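December 23, 2022

Dishwasher broke again, so I washed the dinner things by hand and had an hour at the sink to think about the robot question. My sister-in-law's family arrives tomorrow and at least one of them will ask when I'm going to build something that does this. They ask every year. Last year I said "soon," like an idiot.

We shut the office at noon, in theory. In practice I stayed until after four watching the Vollgate runs, which is the pick-up-and-put-away set. Pick up the long thing, put the long thing where long things go. A four-year-old can do it, though a four-year-old won't. We've been on it since May, and tonight's tally was 55 good out of 60, which looks lovely until you picture your own kitchen and five things on the floor.

And it's all in simulation, of course. No floor, no things. The Abugri people have a real arm on a real bench and they are smug about it, but theirs spent most of the fall learning to fold a dish towel and what it makes is a sort of wad. I have seen the wad. I'd be embarrassed to put it in a drawer, and my drawers are nothing to brag about.

I saved one view from this afternoon because I liked the colors. Whoever dressed the set has a cheerful idea of what people leave lying around.
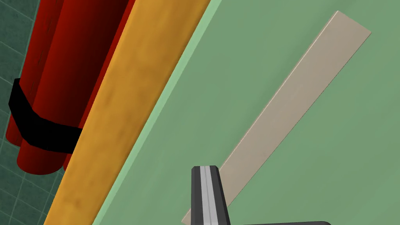
Gripper finger and the beige bar, with what look like sticks of dynamite next door. Tidy up, dear.

I stared at that for a good while. The bar is about as easy as an object gets: straight, flat, same width all the way down. Flat is the trouble. You or I would get a fingernail under it, or slide it to the edge of the table and let it tip. The gripper has no fingernails and, so far, no cunning. When it misses, it misses with total confidence and carries nothing across to the bin and sets nothing down with great care. I have had coworkers like that.

Geveo wants a page from us in the new year on "household readiness." I've written the first sentence 8 times. The true version is that it can clear a table if the table is one it knows, you're not in a hurry, and none of the stuff is wet, floppy, see-through or your grandmother's. Estora's brochure says their machine will be loading dishwashers by spring. I'd like to see it load mine – it would have to find the rack that fell off first.

On shop floors I'm less gloomy. Same part, same place, same light, all day long. That I'd sign for. A house is the opposite, and ours is worse than most.

Episode 3,026 was the good one today, for the record. Went down, got hold of the bar first try, put it away as if it had been doing it for years. I said "oh, well done" out loud to a monitor.

Still to do: wrap the books, buy cream, find the big roasting pan. Repair guy can't come until after the holiday. Gloves have a hole in the left thumb.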